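Gumede Completes Changeover of Zamarcombe Water Meters

New readings go to customers' online accounts from November
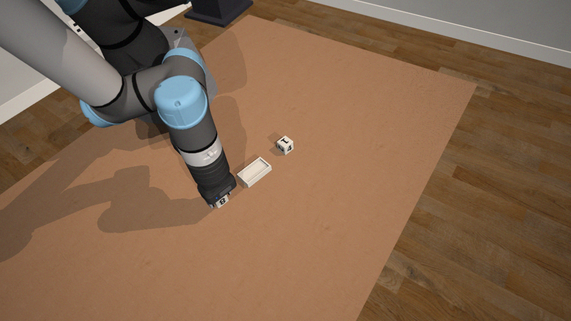 Summary of the work

ZAMARCOMBE – Gumede, the operator of the Zamarcombe water supply, has finished replacing the mechanical meters in its northern and harbor districts with Sakia ultrasonic meters. In all, 3,974 meters were changed. Of these, 698 serve shops, workshops and other business premises. The remainder serve homes.

The old meters were read by hand twice a year. The new units send a reading once a day by radio to a receiver in the same district, and from there to the billing system. Bills will continue to be issued every three months. Estimated bills will end for all properties with a working radio link.

How the meters work

A Sakia meter has no moving parts in the flow path. Two sensors send sound pulses through the water, one with the flow and one against it. The difference in travel time gives the speed of the water, and the meter works out the volume from the known width of the pipe section. Low flows, such as those from a dripping faucet or a worn toilet valve, are recorded more fully than with the earlier type. Some customers may therefore see a small rise in recorded use with no change in habits.

Each unit runs on a sealed battery with a design life of 11 years. The battery cannot be changed in the field. A unit that reaches the end of its battery life will be replaced at no charge.

Properties still to be connected

At 74 properties the meter has been fitted but the radio signal does not reach a receiver. Most are in basements or behind thick stone walls on the harbor side. Gumede will fit outside antennas at these addresses during the winter. Until then the meters will be read by hand, and customers will be sent a card with the date of the visit.

Contract and pipework

Installation was carried out by Zerkel under a contract that also covered the shutoff valves next to each meter. Valves that would not close fully were replaced at the same time. Where lead or badly corroded pipe was found on the customer's side, the owner has been told in writing. Work on that side remains the owner's responsibility, although Gumede will renew its own section of the connection on request when the owner's section is replaced.

Leak notices

Daily readings allow the system to flag continuous flow. If a home meter shows no period of zero flow for three days in a row, a notice is sent by text message or letter. The notice does not mean that a leak has been confirmed. Customers should close all faucets and check whether the number on the meter display still rises. If it does, the inside shutoff valve should be closed and the check repeated. A rise with the valve closed points to the buried pipe.

Data handling

The meters send the meter number, the reading, the battery state and any fault code. No name or address is sent over the radio link. Daily readings are kept for two years and then reduced to one figure per month.

Customers who have not yet set up an online account need the meter number printed on the card left at installation. Replacement cards are available from the Gumede service desk in Zamarcombe, open from 8:30 a.m.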